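Mutmont House Residents' Group
Minutes of the meeting, 5 August 2019

Chair: Nattawut Chuensuk
Minutes: the secretary
Apologies were received from the Moura floor.

1. Minutes of the last meeting
The minutes of June were read and accepted. One correction was made: the drying room key is kept with the office, not with the second floor.

2. Laundry and folding of clothes
Nattawut reported on the clothes that are left in the drying room after the wash. They are put together in one big bag, and when the owner comes, everything has creases. He proposed that clothes which stay longer than 2 days will be folded by the person on duty and put on the shelf with a paper showing the date.

There was a long discussion about trousers. Some residents fold them in half and then roll them, others hang them over a rail. It was agreed that for the shelf we fold flat. The trousers are spread on a bed or a table first, the legs are made smooth with the hand, one leg is put on the other, and then the length is folded in three.

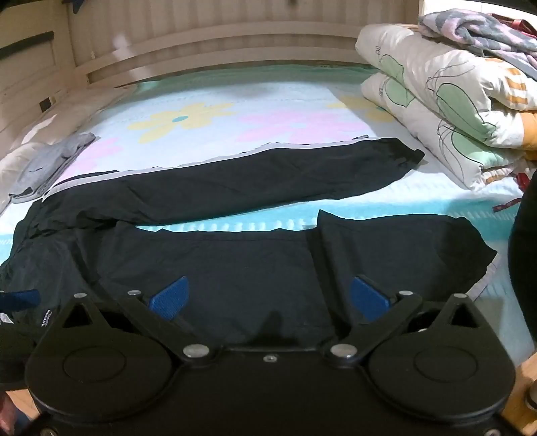

Item 2: black trousers spread on a flowered bedcover.

Mrs. Momlow's floor asked if sport trousers with a stripe on the leg can be folded in the same way. The answer was yes, but the stripe should lie on the outside edge so the fold does not go across it. Clothes with a zipper must be closed before folding.

Decision: the rule starts with the next duty list. Nattawut will write the steps on one page and hang it beside the dryer.

3. Shelf for the drying room
Two offers were compared. The shelf from Wakis is wider but must be fixed to the wall, and for this we need permission from the owner of the house. The other shelf stands by itself. The price limit stays at 1000, as was decided before. The meeting preferred the Wakis shelf with six votes, and the secretary will write to the owner.

4. Bedcovers and quilts
It was asked again that quilts are not washed in the small machine. Bedcovers are allowed, one at a time. Heavy quilts should be taken to the shop.

5. Other matters
The iron on the first floor has a damaged cable and must not be used. A new one was requested.
One grey sock and a child's pajama top are still in the office.

The date of the next meeting will be put on the door.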